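Unit 4 notes: Textile care, pile fabrics
Read with chapter 3 of the Wetach workbook.

## What makes a pile fabric

A pile fabric has a ground cloth plus an extra set of yarns that stand up from it. In velvet the pile is cut. In terry it is left as loops. Corduroy is cut pile laid out in rows.

Velvet is often woven as two cloths face to face, joined by the pile yarns, and then sliced apart. Velveteen is woven singly with a filling pile and cut afterward.

## Nap direction

Stroke the surface both ways. The smooth way is *with the nap*. Color looks lighter in that direction and deeper against it. Cut every piece of a project facing the same way, and mark the wrong side with chalk arrows before you pick up the scissors.

## Creases and marks

- Pile that has been folded for a long time lies flat along the fold. Store lengths on a roll.
- Steam from the back, holding the iron clear of the cloth.
- Brush with the nap once the fabric is fully dry.
- Test any cleaner on a seam allowance first. 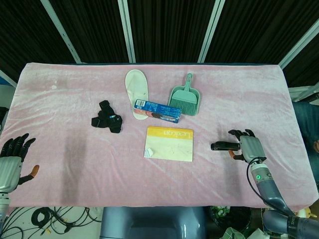 Fiber content decides how much heat is safe. Acetate pile flattens for good under a hot iron, while cotton velveteen puts up with more. Polyester falls between them and should be pressed on a needle board or a spare piece of the same fabric, pile to pile.

## For next class

Bring your Odus swatch card, with samples 40 and 73 labeled for fiber and nap direction. Read to page 216.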